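### 4.2 Gripper comparison on the tray-loading task

The two finger sets were compared on the same bimanual station, with the arms, mounts and controller left unchanged between conditions. The first set, referred to below as Hurex, has a long tapered finger with a rigid inner face. The second, Vachon, is shorter and carries a compliant pad that wraps slightly under load. Both are driven by the same motor and limited to the same closing current, so that any difference in grasp success can be put down to finger shape and surface.

Each operator loaded tableware and cutlery onto a shallow tray, then returned every item to its starting area. A trial was counted as a success if all items were placed within the time limit and no item was dropped from above the height of the tray rim. Trials stopped by the operator were counted as failures, except where the controller had already raised a fault. There were 200 trials per finger set. Operators alternated between sets in blocks of ten to limit the effect of practice, and the order of the blocks was reversed for half of them.

Figure 3 gives the view from the fixed workspace camera, which was used for scoring and for the policy input described in Section 5. Both grippers stay above the table between grasps, and the tray is seen nearly edge-on. The low angle is useful for judging the clearance between fingertip and table, which is the quantity that most affected the results for thin items. It is less useful for judging depth - a fork near the far side of the tray and one near the middle differ by only a few pixels in height.
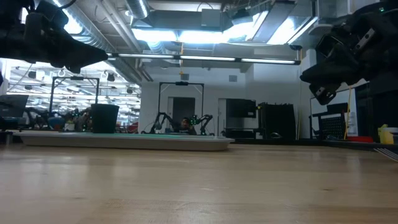

**Figure 3.** Fixed-camera view of the bimanual station, with both grippers empty and raised above the table. A fork lies at the right of the table. Further stations are visible in the background.

Jocelyn Tagle, commenting on an earlier draft, objected that a camera placed this low would favour the tapered fingers, as their tips remain in sight for longer during the approach and the scorer may therefore be more willing to call a clean grasp. She asked for the trials to be scored again from joint and current data alone. We did this for all 400 trials. The two methods disagreed in 30 cases, split evenly between the finger sets, and the order of the results did not change. We have kept the camera scores in the main tables and give the sensor-based scores in the appendix.

The main difference between the sets appeared with flat cutlery. The Hurex fingers could be brought in at a shallow angle, and the tip would slide under the neck of a fork without the arm having to press against the table. The Vachon pads needed a steeper approach and a small downward force before closing. With the default stiffness settings this often led to the controller reporting a contact fault, after which the operator had to lift and try again. Lowering the vertical stiffness removed most of the faults, but it also made the arm sag when carrying the tray.

For cups the position was reversed. The rigid faces touched a tapered wall along a short line and the cup tended to rotate as it was lifted, most often when it was held near the top. The compliant pads held it upright over a wider range of grasp heights. Operators using the Hurex set learned to grasp lower down, which reduced the rotation but brought the fingertips close to the tray surface.

Tray handling showed no clear difference. Both sets gripped the rim well when the two arms closed within a short time of each other, and both failed when one arm lagged. We take this to be a property of the Wasov controller, whose two arm loops run on separate clocks and drift apart over a long session. Restarting the controller between blocks kept the drift small enough to ignore - this was done for every block reported here.

In all, 3,327 grasp attempts were logged, including repeated attempts within a trial. Of these, 119 were left out of the per-item analysis. Most were cases where the finger touched two items at once and the intended target could not be settled from the log. The rest came from one block at the Korkwood site in which the gripper zero position had been set wrongly. That block was run again in full, and only the second run counts towards the trial totals.

Finger wear was not measured in a controlled way. The Vachon pads were replaced once, halfway through the trials, when a split was found near the tip of the left pad. The Hurex fingers were used throughout.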